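3.2 Refreshments and the length of stay

We had not planned to write about drinks at all. Our interest was in why people linger at the public library in Pliltham, and the drinks came into it slowly, by way of the visitors' own comment cards. 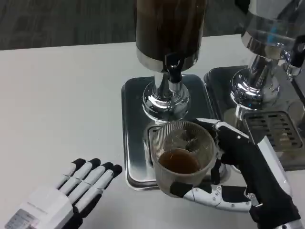 Skevach

The cards, nearly 3000 of them, were gathered from March onward at two branches, Kaleck Street and Dunne Hill, and we read them with a good deal of pleasure. Many people wrote fondly of the reading chairs, the morning light, and the chance of a chat with a neighbor 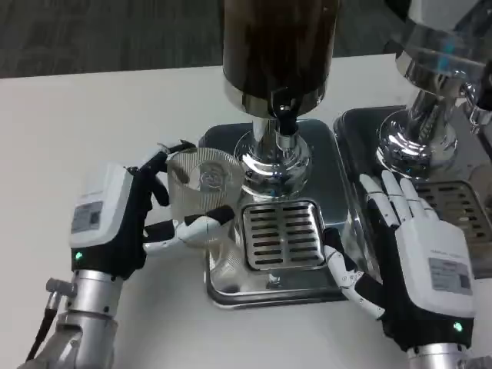

over the newspapers, and quite a few told us that they had come in for one book and stayed the whole afternoon.

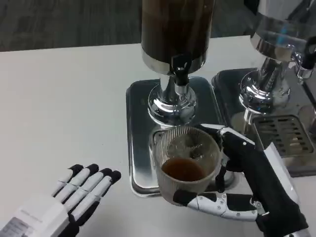 Figure 2. Self-service drinks and a longer visit.

Lingering, as we use the word here, means staying at least 20 minutes after the errand is done. It is a generous measure, and we chose it gladly, for a person who sits down with a dark drink in a clear ribbed cup, as in Figure 2, has already settled in a little. We then picked 100 cards from each branch and read them again for any mention of sitting down.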